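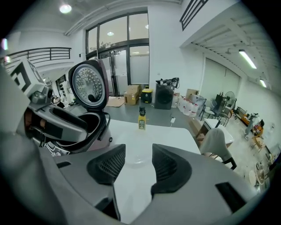
What's in the Flurkham Rice Notes

Hello, and thank you for stopping by! Flurkham Rice Notes is a small collection of 200 written records of home-cooked rice, gathered from kitchens in Flurkham and Cukden and typed up by Hsiu-ying Mak, with a lot of patient proofreading from Přemysl Krajčí. Each record covers one pot: the kind of rice, how much water went in, whether it was rinsed, how long it rested, and what the cook thought of it at the table.

Files

rice_notes.csv — one row per pot
cooks_remarks.txt — longer remarks, matched by pot number
units.txt — how we turned cups, mugs and "up to the first knuckle" into milliliters

Columns you may wonder about

rest_min is the time between the cooker switching off and the lid coming up. Most cooks wrote 10 or 30, and I suspect a good deal of rounding (I round too, when I'm hungry).
texture runs from 1 for very firm to 6 for porridge. It's the cook's own opinion and we never changed it, even when Přemysl was sorely tempted.
rinsed is yes, no or blank. Blank means the cook didn't say, so please don't read it as a no.

Known problems

Almost 30 rows have no water amount. Brown rice is thin on the ground, and the Cukden cooks lean heavily toward short grain. We hope to add more brown rice in October, if the Nyarko family can find their old notebook.

Last updated 7/12/21. Corrections are very welcome — just send the pot number along with them.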